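로울우드(Rolwood) 창고 개방일에 다녀왔다. 가게에 놓을 작은 살림살이를 알아보러 간 것이고, 구경은 반쯤 덤이었다. 작년 6월에도 갈 생각이었는데 신청 메일을 늦게 보내서 못 갔다. 올해는 공지가 뜬 날 바로 보냈더니 이틀 뒤에 답이 왔다.

고르노(Gorno) 역에서 내려 922번 버스를 탔다. 배차가 뜸하다. 역 앞 정류장이 두 군데인데 922번은 우체국 쪽 정류장에 서고, 시장 쪽에서 기다리면 그냥 지나간다. 나는 시장 쪽에서 한 대를 보냈다. 내리는 곳 이름은 안내 메일과 버스 전광판이 서로 달랐다. 메일에는 공단 입구라고 되어 있고 전광판에는 옛 제재소라고 나온다. 같은 곳이다. 내려서 큰길을 건너 창고 벽을 따라 걸으면 회색 정문이 나온다.

입장은 오전 10시부터였다. 도착하니 이미 줄이 있었다. 이름을 대면 종이 목걸이를 주고, 가방은 맡겨야 한다. 작은 손가방은 괜찮다고 했는데 내 것은 작은 축에 못 들었다. 수첩과 줄자만 꺼냈다. 줄자는 꼭 가져가는 게 좋다. 진열품에 치수가 붙어 있는 것도 있고 없는 것도 있다.

안내는 맬컴 라이트풋(Malcolm Lightfoot) 씨가 맡았다. 입고 쪽에서 오래 일한 사람이고 말이 빠르지 않아서 받아 적기 편했다. 올해 목록에 오른 품목이 996가지라고 했다. 작년보다 줄었다고 한다. 색만 다른 것을 따로 세던 방식을 바꿔서 그렇게 되었다는 설명이었는데, 그러면 실제로 준 것인지 아닌지는 잘 모르겠다. 다시 물어보려다가 뒷사람이 다른 질문을 해서 넘어갔다.

1층은 창고다. 선반이 높고 통로가 좁다. 왼쪽 줄이 플라스틱 그릇과 컵, 가운데가 철사 제품, 오른쪽이 천과 가구다. 플라스틱 컵은 종이 상자에 담겨 색별로 쌓여 있었다. 낱개로는 팔지 않고 같은 색 한 상자가 최소 주문이다. 작년까지는 색을 섞어 담은 상자도 있었는데 없어졌다고 한다. 우리 가게처럼 컵이 천천히 나가는 곳에는 반갑지 않은 소식이다. 분홍은 잘 나가는데 연두는 늘 남는다. 그래서 색을 섞어 받는 것이 의미가 별로 없기는 했다.

접시와 대접 쪽은 품목이 많지 않았다. 테두리가 밖으로 벌어진 얕은 대접을 하나 찾고 있었는데, 선반에 깊은 것만 있고 얕은 것은 위층에 있다고 했다. 깊은 것은 겹쳐 쌓으면 잘 빠지지 않는다. 전에 다른 곳에서 들여놓고 손님이 두 개를 못 떼서 그대로 들고 온 적이 있다. 라이트풋 씨에게 말하니 포장할 때 사이에 얇은 종이를 한 장씩 끼운다고 했다. 가게 진열대에서도 그 종이를 빼지 말라고 한다. 보기에는 별로일 것 같다.

철사 제품 줄에서는 손잡이만 따로 파는 것을 처음 봤다. 장바구니 손잡이가 휘거나 빠졌을 때 갈아 끼우는 것이다. 우리 가게 바구니도 하나가 그래서 쌀 봉투 받침으로 쓰고 있다. 규격이 두 가지라고 해서 바구니 폭을 재어 두지 않은 것이 아쉬웠다. 메모해 두고 나중에 전화로 주문하기로 했다.

천 쪽은 카도텐트(Kadotent) 물건이 대부분이었다. 이름처럼 원래는 차양과 천막을 하던 곳인데 지금은 식탁보와 덮개도 낸다. 두께가 있는 것은 접었을 때 부피가 커서 택배 상자가 한 단계 올라간다. 식탁보 견본을 만져 보니 뻣뻣했다. 빨면 부드러워진다고 하는데 몇 번 빨아야 하는지는 사람마다 말이 달랐다. 덮개는 두 장 사기로 했다. 가게 뒤편 나무 의자에 씌울 것이다.

가구는 후투넨(Huttunen) 서랍장과 낮은 선반이 있었다. 조립된 채로 오는 것과 분해되어 오는 것이 섞여 있다. 서랍장은 조립된 채로 오는 쪽이 배송비가 훨씬 비싼데, 분해된 것은 서랍 레일을 맞추는 데 시간이 걸린다. 함께 간 일행 중에 민박을 하는 부부가 있었고, 그분들은 분해된 것을 네 개 샀다가 주말 이틀을 다 썼다고 했다. 그래도 이번에 두 개를 더 산다고 한다.

2층으로 올라가면 분위기가 바뀐다. 창고 물건을 집에 놓았을 때처럼 꺼내 놓은 방이 이어진다. 부엌, 현관, 아이 방, 그리고 장보기 코너다. 장보기 코너는 밝은색 나무판 바닥에 갈색 서랍장을 두고, 빨간 장바구니와 컵, 대접 같은 작은 것을 함께 놓았다. 벽은 베이지색 결이 있는 마감이라 빨간색이 잘 보인다. 찾던 얕은 대접이 여기 있었다. 나는 이 방에서 제일 오래 있었다.

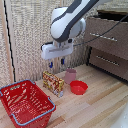
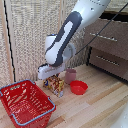
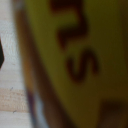

데니스 비커스태프(Denise Bickerstaff) 씨가 2층 담당이었다. 물건 배치를 정하는 사람이고, 전에는 식료품점에서 일했다고 한다. 그래서인지 장바구니 이야기가 나오면 길어진다. 바구니에 담는 순서를 한참 들었는데 대부분 아는 내용이었고 몇 가지는 새로웠다.

우선 납작한 상자는 눕히지 말고 바구니 벽 쪽에 세운다. 눕히면 바닥이 다 차 버려서 그 위에 둥근 것을 올리게 되고, 둥근 것은 들고 걷는 동안 구른다. 세워 두면 상자가 칸막이 노릇을 한다. 컵은 입구를 위로 해서 넣고 그 안에 작은 것을 담는다. 양념 봉지나 건전지 같은 것이다. 대접은 뒤집어서 맨 위에 놓는 사람이 많은데 비커스태프 씨는 바로 놓고 과일을 담는 쪽이 낫다고 했다. 나는 뒤집는 쪽이다. 우리 동네는 비가 자주 와서 위에 뭘 덮어 두는 버릇이 들었다.

구멍 난 바구니에 가는 것을 그대로 넣으면 빠진다는 이야기도 있었다. 당연한 말 같지만 손님이 연필을 담아 놓고 계산대까지 오는 동안 한 자루를 흘린 일이 실제로 있었다. 바닥에 천을 한 장 까는 방법을 권했다. 카도텐트 자투리 천을 바닥 크기로 잘라서 팔면 어떻겠느냐고 물었더니 벌써 두 사람이 같은 말을 했다고 한다. 아직 목록에는 없다.

손잡이는 쓰지 않을 때 접어 두어야 바구니를 쌓을 수 있다. 다만 한쪽만 접어 두면 위에 얹은 바구니가 기울어서 줄 전체가 넘어간다. 우리 가게 입구에서 한 달에 한 번은 그런 일이 난다. 비커스태프 씨 말로는 식료품점에서도 똑같았다고 하고, 쌓는 높이를 낮추는 것 말고는 방법을 못 찾았다고 한다. 여섯 개까지만 쌓는다고 했다. 우리는 입구가 좁아서 그렇게 하면 줄이 두 개가 되어 문에 걸린다. 일단 여덟 개로 줄여 보기로 했다.

서랍장에 대해서도 물어봤다. 장바구니에서 꺼낸 것을 어디에 넣느냐는 이야기다. 위 서랍에는 매일 꺼내는 컵과 대접, 아래 서랍에는 뜯지 않은 상자를 넣는다고 했다. 우리 집은 반대로 되어 있다. 아이가 자기 컵을 꺼낼 수 있게 아래에 두었기 때문이다. 비커스태프 씨도 아이가 있으면 그쪽이 맞는다고 했다. 긴 손잡이가 달린 서랍은 물 묻은 손으로도 열기 쉬운데 행주를 걸어 두는 사람이 많다고 한다. 행주를 걸면 서랍 앞판이 상한다고 하니 걸지 않는 게 좋다.

현관 방은 짧게 봤다. 신발 받침과 우산꽂이인데 우리 가게에서 팔 만한 크기가 아니었다. 부엌 방은 사람이 많아서 들어갔다가 바로 나왔다. 수저통이 괜찮아 보였는데 가격표가 떨어져 있었고, 안내대에 물어보니 점심 뒤에 알려 주겠다고 하더니 둘 다 잊어버렸다. 아이 방에는 낮은 의자가 있었다. 앉아 보는 어른이 많아서 줄을 섰다. 나도 앉아 봤다. 생각보다 튼튼했지만 일어나기가 힘들었다.

점심은 뒷마당 천막 아래에서 먹었다. 수프와 빵이고 값은 3유로다. 수프는 감자였고 빵은 두 번 가져가도 된다고 했다. 같은 자리에 민박 부부와 유치원에서 온 선생님이 앉았다. 유치원에서는 가게 놀이에 쓸 바구니를 찾고 있었다. 어른용은 아이들이 들면 바닥에 끌린다고 한다. 작은 바구니가 목록 뒤쪽에 있기는 한데 손잡이가 하나짜리였다. 하나짜리는 아이들이 빙빙 돌린다고 해서 사지 않았다고 한다. 빈 과자 상자와 컵을 넣고 사고파는 놀이를 하는데, 컵이 제일 먼저 없어진다고 했다. 어디로 가는지는 모른다고 한다.

오후에는 주문서를 썼다. 주문서는 종이 한 장이고 목록 번호와 수량만 적는다. 번호가 길어서 한 자리만 틀려도 다른 물건이 온다. 작년에 다녀온 지인은 대접을 시켰는데 뚜껑이 왔다. 나는 옆 사람과 바꿔서 서로 확인했다. 내가 적은 것은 분홍 컵 한 상자, 얕은 대접 한 상자, 장바구니 여섯 개, 의자 덮개 두 장이다. 서랍장은 적었다가 지웠다. 가게 안쪽 벽 길이를 재어 온 수첩 쪽을 보니 문이 열리는 폭을 빼지 않았다. 문을 떼면 들어가기는 한다.

장바구니는 색을 고르는 데 시간이 걸렸다. 빨간색은 선반 사이에 놓고 가도 금방 눈에 띄고, 회색은 때가 덜 보인다. 손님이 선반 아래에 두고 가는 바구니를 저녁마다 찾으러 다니는 처지라 빨간색으로 했다. 손잡이 색은 고를 수 없었다.

배송은 주문서를 낸 날부터 3주쯤 걸린다고 했다. 직접 싣고 가면 배송비가 없지만 버스로 온 사람에게는 해당이 없는 이야기다. 덮개만 먼저 받아서 들고 나왔다. 두 장인데도 팔이 아팠다. 돌아오는 922번은 앉아서 왔다.

내년에 갈 사람을 위해 적어 두면, 오전에 2층부터 보는 편이 낫다. 안내를 따라가면 1층에서 시간이 다 가고 2층은 사람이 몰릴 때 올라가게 된다. 안내 없이 다녀도 뭐라고 하지 않는다. 화장실은 1층 천 선반 뒤에 하나뿐이다. 치수는 미리 재어 가고, 쓰던 바구니에 맞는 손잡이를 살 생각이면 폭과 높이를 둘 다 적어 간다. 계산은 카드가 되는데 점심은 현금만 받았다. 빵은 일찍 떨어진다.

수저통 가격은 메일로 물어봤고 답을 기다리는 중이다.

댓글 5

솔밭가게
손잡이만 따로 판다는 건 몰랐네요. 저희도 손잡이 빠진 바구니가 세 개 있습니다. 규격 두 가지가 폭 차이인가요, 굵기 차이인가요?

글쓴이
폭 차이라고 들었습니다. 굵기는 같다고 했는데 제가 재어 보지는 않았어요. 전화하면 바로 알려 줄 거예요.

민들레반
점심때 같이 앉았던 유치원 교사입니다. 바구니는 결국 못 사고 컵만 한 상자 샀어요. 벌써 두 개가 안 보입니다.

오후네시
상자를 세워서 넣는 건 좋은데 달걀은 어디에 두나요? 저는 항상 맨 위인데 걸을 때마다 불안해요. 그리고 서랍장 긴 손잡이에 행주 거는 거 저도 합니다. 앞판이 좀 들뜨긴 했어요.

ruta_b
922번 우체국 쪽 정류장 맞습니다. 저도 시장 쪽에서 두 대 보냈어요. 표지판을 옮겨 달라고 시청에 썼는데 답은 없습니다.

문의는 글 아래 메일 양식으로 | © 모퉁이 살림 가게 일지 | 글과 사진을 옮겨 실을 때는 먼저 알려 주세요 | 맨 위로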